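Home Reviews Reading Log Older Posts About Contact

The Ferry at Otum, and why I didn't cry

21/03/2022
posted by Cecilia Abugri

I finished The Ferry at Otum at one in the morning and then lay there annoyed, which is a poor return on 637 pages.

Everybody I know who reads has read this book by now, or says so. My sister-in-law gave it to two people for their birthdays. The woman who cuts my hair had it open face down next to the combs. Three different friends told me I would cry at the bridge chapter, and one of them told me which page. I got to the page. I read it twice in case I had missed something. A man takes off his hat and looks at a river.

The setup is good, I'll give it that. Two brothers, Jafri and Tilleo, run a ferry on a slow brown river near a mill town called Otum in the years right after the First World War. Jafri has been overseas and Tilleo hasn't. The town wants a bridge. The brothers will lose their living if it gets built, and Jafri, who learned something about bridges in the army, is the only man for miles who could help build it. That's a story. I was completely sold for the first hundred pages. The early chapters where they're hauling mules across in high water, with the rope burning through their gloves, are as good as anything I've read this year.

Then the narrator shows up. I don't mean a new character, I mean the voice. Up to then the book had been happy to tell us what people did. From the second part on it starts telling us what it all means, usually at the end of a chapter, usually in a short paragraph by itself with a lot of air around it. The river doesn't care who crosses it. A rope remembers every hand. By the fourth one of these I was reading the last paragraph of each chapter with my shoulders up around my ears.

I also don't believe in Jafri. He comes home from the war and he's kind. He's kind to the mill owner, kind to the girl who didn't wait, kind to the dog. He has one nightmare, in chapter nine, very tidy, and he wakes up and goes outside and there's a sunrise. My grandfather was not in that war but he was in another one, and he was a decent man, and he once threw a whole roast chicken into the yard because somebody dropped a pan. We didn't discuss it. We had eggs. I kept waiting for Jafri to throw the chicken.

Tilleo is better. Tilleo is jealous and a little lazy and he cheats at cards with people he likes. When he finds out his brother has been meeting with the bridge company he doesn't make a speech, he just stops coiling the rope right, so that it's a mess every morning and Jafri has to fix it. That goes on for most of a winter and neither of them says a word. I would have read a whole novel about that rope! But the author seems to get nervous about leaving it alone, and sure enough there's a scene by the stove where Tilleo explains that he has been coiling the rope wrong because he's angry. Thank you, Tilleo. We knew.

Now the history. The back cover says "meticulously researched" and the author's note goes on for several pages about archives and old tax rolls. Maybe so. I'm not a historian, I do payroll. What I noticed is that the research is all of one type. We get the price of everything. We're told the ferry took in 1,753 dollars in its best year and that a mule cost so much and a barrel of nails so much, and meanwhile every person in town talks like they've been to a very good counselor. The mill owner's wife tells Tilleo that he "deserves to take up space." In 1920? To the ferryman? I put the book down and went and did the dishes.

I think a lot of readers take prices for truth. If a novel knows what flour cost, we relax and assume it must know how people thought, too, and those are separate skills. I've read historical novels with hardly a date in them where I'd swear the writer had lived there.

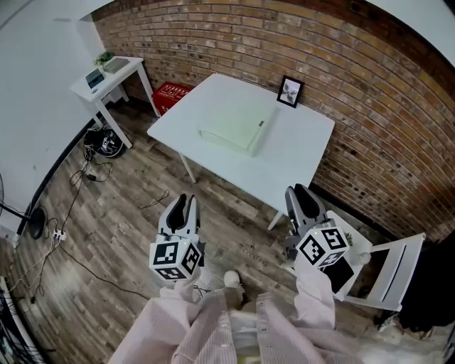 Kausar Warraich wrote in to say that I had been unfair to this kind of book before and would probably be unfair to this one. Her point, and I'm putting it shorter than she did, was that people in 1920 had the same feelings we have, so why shouldn't a novelist give them words we'd understand, and did I want it all in thees and thous. She also said the bridge chapter works if you've ever had to pick between your brother and a paycheck, and that maybe I never had.

Fair enough on the last part. I have one brother and he lives in Tucson and we get along fine.

On the first part I'm not convinced. Sure they had the feelings. What I'm missing is the trouble they'd have had getting them out, and that trouble is where the story was. Those two men on that ferry would have had maybe 40 words between them for anything that hurt, and they'd have used ten of them on the weather. The book knows this for a hundred pages and then forgets it. Give them all the words and you get two guys on a boat having a nice talk.

A few other things, in no order:

The girl who didn't wait is named Ilirel. I have no idea where that name comes from and the book never says. Everyone else in town is more or less accounted for, family by family, and she just turns up with a name like a perfume. She gets one good scene, at the company store, when she pays off Jafri's account without telling him and the clerk tells everybody. After that she mostly stands on the bank. I wanted to know what she did all day.

The flood. There has to be a flood in a river book, I guess. This one runs 112 pages and I'm pretty sure the brothers cross the same stretch of water five times. On the third crossing I lost track of which bank the doctor was on, went back to check, and I still think the doctor is on the wrong bank. If anyone has the paperback, tell me if they fixed it.

The dog lives. I'm telling you because I would want to be told.

The letters between chapters are supposed to be from Jafri's time overseas, and they are the part people quote. I thought they were the weakest thing in it. They're letters written for a reader a century off. Real letters from soldiers, the ones I've seen, are about socks and money and is the roof holding, and then once in a while there's a line that knocks you flat because the man had no plan to write it. Every line in these has a plan.

So do I tell you to skip it? I don't know. The first part is very fine and you could read to the end of the mule chapter and stop there and have had a good short novel, with the bridge still only a rumor. I might do that myself with my copy, just tear it down the spine. Kausar says I'm a menace. She has read it twice and is going for a third time with her book club, and she has offered to let me sit in as long as I bring something to eat and keep quiet until everybody has had a turn.

The other thing is that the author clearly can do it. That's what had me lying awake. A bad writer doesn't come up with the rope. Somebody along the way, maybe an editor, maybe the author alone at a desk getting scared, decided we wouldn't get it unless it was said out loud, and then said again by a river. I'll probably buy the next one, in paperback, and complain about that too.

I'm a few chapters into a library copy of something about a lighthouse - no war in it so far, no brothers. There is a goat.

Last updated: March 2022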